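Smoky drawers on a white board

On this page of the Cledent gallery I collect small storage: boxes, trays, tins, drawers for the desk. In June it is the turn of a box with drawers in a smoky brown plastic. I like this colour very much. It is not so cold as glass and not so heavy as the dark brown boxes which my parents had for their screws and fuses. 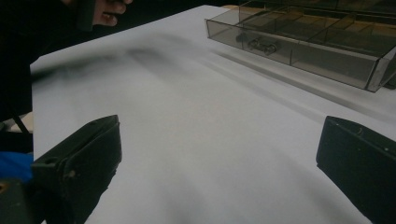 White surface with soft shadows, and a clear container at the top right.

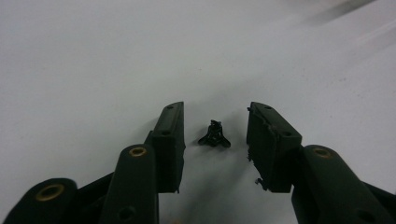

The white tabletop from near. A few tiny specks are on it. 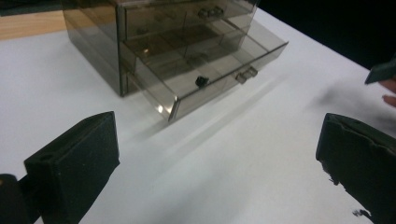

Lower drawer pulled partway out, upper drawer closed. Both have a small clear handle.
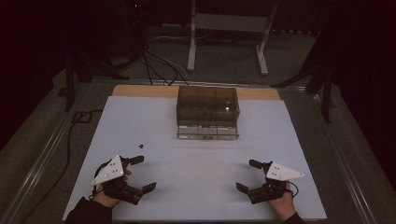

The smoky box near the far end of the white board. The top is divided into three sections.

A reader in Clivutby wrote to me that smoky plastic is a bad choice for a desk by the window, as each fingerprint shows on it by four o'clock, and that she would always take the fully clear kind. She had both at home and gave the smoky one away after one winter.

I understand her, but my experience is different. On clear plastic I see the dust in the corners, and on the smoky one I see the fingers on the front. The fingers I can wipe with my sleeve. For the dust in the corners I must take out everything and use a small brush, and this I do perhaps two times a year. So it depends on what you are ready to clean. I also do not have a window near my desk, and I admit that this helps.

Another thing is what you see through the walls. With tinted plastic you still see where the partitions are and if there is something in a compartment, but the colours of the things become quieter. For me this is pleasant. I have many paper clips, buttons and small keys, and in a fully clear box they look like a mess even when they are sorted. My sister has the opposite opinion. She wants to read the label of each thread without opening anything.

About the drawers

When I look for a box of this sort, I open the drawers first. I pull with one finger only, and I pull a little from the side, as one does in real life when the other hand holds the telephone. A light drawer then goes crooked and stops. If the case is light too, the whole box comes with the drawer over the table. In the shop nobody tries this because the box stands between other boxes and cannot move.

At home I solved it with four small felt dots under the case for a wooden desk, and with four rubber ones for a smooth white surface. On a smooth surface felt makes the box slide even better – I learned it with a drawer full of pins. The rubber dots must be put on a clean bottom. Wash it with warm water and a drop of washing-up liquid, let it dry over night, and press each dot for a moment with the thumb.

Please do not use window cleaner on acrylic. I did it once with a tray from Barreto and it became milky along one edge. The tray is still in use, but it lives now in the cupboard under the sink.

What goes where

In open sections on the top I put what I take in my hand every day: pencils in one, the scissors and the folding rule in the next, and in the last one the things which have no home yet. This last section I empty on Monday morning. When I forget it, it is full by the next one.

For the drawers I keep a simple order. The flat and light things go high, the heavy ones go low. My own lower drawer has 300 grams of nails and hooks in it, and it keeps the box standing well when I open the upper one. Before, I had them the other way round and the box tipped forward each time.

Loose partitions are good only if they stand tight. If yours move, a thin strip of clear tape on both short ends is enough. I tried also a folded piece of paper, but it falls out when the drawer is cleaned.

Measure the inside of the drawer and not the outside of the box. This sounds clear to everybody, and still I have bought two times a box where my ruler did not fit. The inside of my drawer is 11 centimetres deep from front to back, so batteries and erasers are fine, but a normal pen must lie across the corner.

Where to find such boxes

In Clivutby there is the stationery shop Vusside, on the street behind the bus station. They have small drawer boxes on the lower shelf at the back, smoky and clear, and they allow you to open them. It is better to go in the morning, as after school it is very full there. At the flea market you also find old ones, often with one handle missing. A missing handle is not a big problem. A small furniture knob with a short screw does the work, if you make the hole slowly and hold a piece of wood behind.

The gallery has now 479 pictures of small storage, and the trays are still the largest group. If you have a smoky box which is older than mine, I would like to know if the colour has changed with the sun. Please write also which side stood to the window.

Next on this page: tins with a hinged lid.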